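Skedex Home Inventory: Set-up Guide
Section 3. Listing your belongings for an insurance record

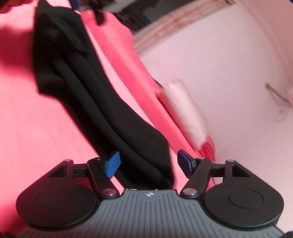 Before you start, be clear about what a home inventory can do for you. It gives you a dated list to hand over when you make a claim. It does not make the claim go through, and it does not change what your policy covers. The leaflet in the Skedex box is more cheerful on this point than I would be, so read your policy first and the leaflet second.

3.1 What you need

Your policy booklet, including the page of limits
Any receipts you can find without turning the house upside down
The Skedex program, installed as in Section 2
A second place to keep the finished list, outside the house

You do not need the Tanguy label printer. The program will suggest it several times during set-up. Labels peel off, and an insurer has never asked me for one.

3.2 Making a new record

1. Open Skedex and choose New Record.
2. Type a name you will still understand in a few years. "House" is fine. "New list final" is not.
3. Choose your currency. This cannot be altered later without starting again, whatever the help page says.
4. When asked to join the Skesstead price service, choose Skip. You can turn it on afterwards (see 3.5) once you have seen what it offers.
5. Press Save, close the program and open it again. Check that the record is still there before you put an evening's work into it.

Note: The automatic save is meant to run in the background. I have lost entries with it switched on. Press Save at the end of each room.

3.3 Adding rooms and items

1. Choose Add Room and pick a name from the list, or type your own.
2. Choose Add Item. Fill in the name, the maker, the year you bought it and what you paid.
3. If you don't know what you paid, leave the box blank. Do not guess. A blank can be filled in later, while a wrong figure may have to be explained to someone who is paid to doubt it.
4. For anything with a serial number, copy it by hand and then read it back. The scanning feature confuses 8 with B often enough to be a nuisance.
5. Attach a photograph if you have one. Small files are best, and the program slows down badly with large ones.
6. Repeat for the rest of the room, then press Save.

The program lets you group cheap things together, such as "kitchen pans" or "bed linen". Use this freely. I set my own cut-off at £50 and group everything below it. Listing each teaspoon is a good way to give up before you reach the hall.

Caution: Many policies set a limit for any single item, and dearer things must be named to the insurer in advance. Putting a £800 bicycle in Skedex does not count as telling anyone about it. Ring the insurer or write to them, and keep the reply.

3.4 Sheds, lofts and things on loan

Sheds and garages are often covered on different terms from the house. Give each its own room in the record, even if it holds very little.

Things you have borrowed should be marked On Loan, with the owner's name. Things you have lent out should stay on your list with a note saying where they are. Whether either is covered is a question for your policy, and the green tick that Skedex puts beside them means only that the boxes have been filled in.

3.5 The price service

Skesstead offers a "replacement value" for many common goods. Treat it as a starting point at best. It is poor on furniture and hopeless on anything old. To try it:

1. Open Settings and choose Values.
2. Turn on Suggest Values. Leave Replace My Values turned off.
3. Compare a few suggestions with prices in real shops before you trust the rest.

Caution: With Replace My Values turned on, your own figures are overwritten and there is no undo.

3.6 Keeping a copy

1. Choose Export, then Plain List. The Vunix format can be read only by Vunix programs, so avoid it for your main copy.
2. Open the exported file and look through it. Check that the last room is included.
3. Make 2 copies. Keep one away from the house, with a relative or at work.
4. Go over the list once a year. I do mine in July.

If the export stops part of the way through, see Section 7.

Guide written by Adalberto Bezerra. Last changed April 29, 2020.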